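## 3. Getting your cloths ready to fold

This is my favourite chapter of the Clokeo folding guide, and it's the one people skip! Ten minutes here will save you a great deal of re-folding later on. Roxana Rusu wrote the first version for the Skurnerholm linen room, and most of her steps are still in it.

You will need:

- a clear, pale tabletop, at least 700 mm deep
- your cloths, washed and fully dry
- the Menon folding card (size B, 690 mm along the long side)

### 3.1 Finding a corner

1. Wipe the tabletop and let it dry. Crumbs and grit love to hide in a hem.
2. Drop one cloth in the middle of the table. Don't smooth it yet - a heap is a perfectly good place to start.
3. Look for a corner standing up out of the heap. Stitched edges are your best clue, so follow one until it turns.

 Bright colours are a joy for this. Orange creases show up beautifully on white:

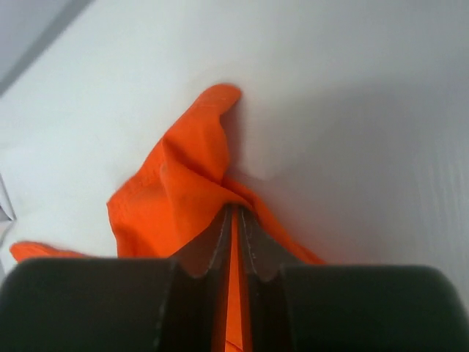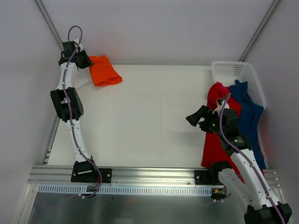

4. Pinch the corner firmly and lift it until the cloth hangs free. Give it a gentle shake.
5. Slide your other hand along the top hem to the next corner. You now have one whole side, and the rest is easy.

> **Note:** If the hem is ragged, fold that side inwards first so the neat side ends up on the outside of the pile.

> **Caution:** Never tug a twisted cloth by a single loose thread. The stitching can run the whole length of the hem before you notice.

### 3.2 Laying flat

1. Lower the far edge on to the table first, then draw the cloth towards you.
2. Smooth from the centre outwards with a flat palm. Two or three strokes are plenty.
3. Line up the long side with the folding card. Cloths from the Vonley range come up slightly short after their first wash, so use the inner line on the card for those.
4. Keep each colour in its own pile, reds and oranges included. They look alike in the evening and you will mix them up (I still do!).

Order replacement cards under part number 3064. Once the cloth lies flat with all four corners showing, go on to section 4 for the half fold and the lovely three-part fold.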